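Cable knit sweater, folding and storage

A cable knit sweater is a pullover or cardigan whose surface carries raised, rope-like columns made by crossing groups of stitches over one another. The crossings take up yarn and draw the fabric in, so a cabled sweater is usually heavier than a plain one of the same size. That weight is the basis for most advice on how to fold and store it, though the advice is less settled than household manuals suggest.

Origins

Popular accounts claim that particular cable patterns identified particular families or fishing villages. The evidence for this is thin. Much of it comes from pattern booklets and shop leaflets, which had an obvious interest in a good story.

Folding

The common method starts with the sweater laid out on a bed or table and smoothed by hand. The sleeves are brought across the body, and the hem is folded up toward the neckline once or twice. Manuals disagree on whether the front should face up or down. Natalia Cárdenas, in her household guide "The Jundbridge Linen Book", insists on front down and gives no reason.
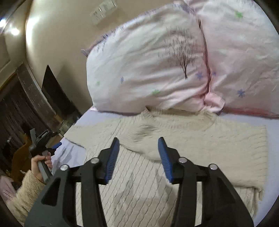

Hanging is widely discouraged on the ground that heavy knits stretch at the shoulders. Mizanur Sultana kept 47 sweaters for a season, part of them folded and the rest on padded hangers, and reported lengthening in the hung group. The sweaters differed in fiber and age, and they were not measured by a second person, so the result should be read with care.

Rolling is sometimes promoted as a way to prevent creases. It does save drawer space, but the claim about creases has mostly been repeated from one guide to the next without testing.

Storage

Sweaters are often put away clean, in a drawer or a cloth bag. Cedar blocks are sold as a moth repellent, and their effect is doubtful once the scent fades. Lavender sachets have even less behind them. Washing before storage is better supported, as moth larvae favor soiled wool. Acrylic and cotton cable knits are far less at risk, a point that sellers of repellents seldom mention.

See also: Blocking (knitting); Clothes moth; Ribbing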